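3 min read

The Sakwood Pedestal Fan in Black

We have sold a good many fans over the years, and the one people come back and talk to us about is the plain black pedestal. It has no remote to lose down the side of the couch and no app to update. You plug it in, turn the knob to one, two or three, and get on with your afternoon.

The Sakwood was drawn up by Tincuța Onu at the Nilbridge workshop, and her whole idea was that a fan ought to live happily in the rooms where the real work of a house gets done. Utility rooms, back kitchens, the corner where the recycling piles up — those rooms get stuffy faster than any other, and they are usually the last to get any air moving through them. A slim pole on a round base fits into that kind of corner very nicely, and you can sweep up to the edge of it without wrestling with legs.

The guard is a big round one with thin wires running out from the center, and it comes off with a single clip at the bottom so you can rinse it in the sink. Please do unplug the fan first! Prakash Venkataraman in our repair shop suggests a wipe every couple of weeks if yours stands anywhere near laundry, as lint does love a fan.
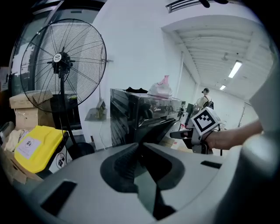
Black pedestal fan in a utility corner, with the yellow-lidded bin and the dustpan on the wall.

Setting it up takes a few minutes and one screwdriver, which we put in the box. Fit the pole to the base, slide the motor head on top, and snug up the collar by hand before you tighten the screw. If the head nods forward a little, give the collar another quarter turn and it should behave.

On the lowest setting you can talk over it quite comfortably, and plenty of our customers leave it going through the evening. The top setting is a proper breeze, so put something heavy on the mail.

Item number: 577
Color: black
Speeds: three
Swing: side to side, or fixed
Cleaning: guard lifts off, blades wipe down with a damp cloth
In the box: base, pole, motor head, guard, screwdriver, printed instructions

Spare guards and collars are kept on the shelf at Ukstead all year, and we'll be getting the white version back in April. If you'd like one put aside, ask for Fadime Işık at the parts counter and she'll add you to the list.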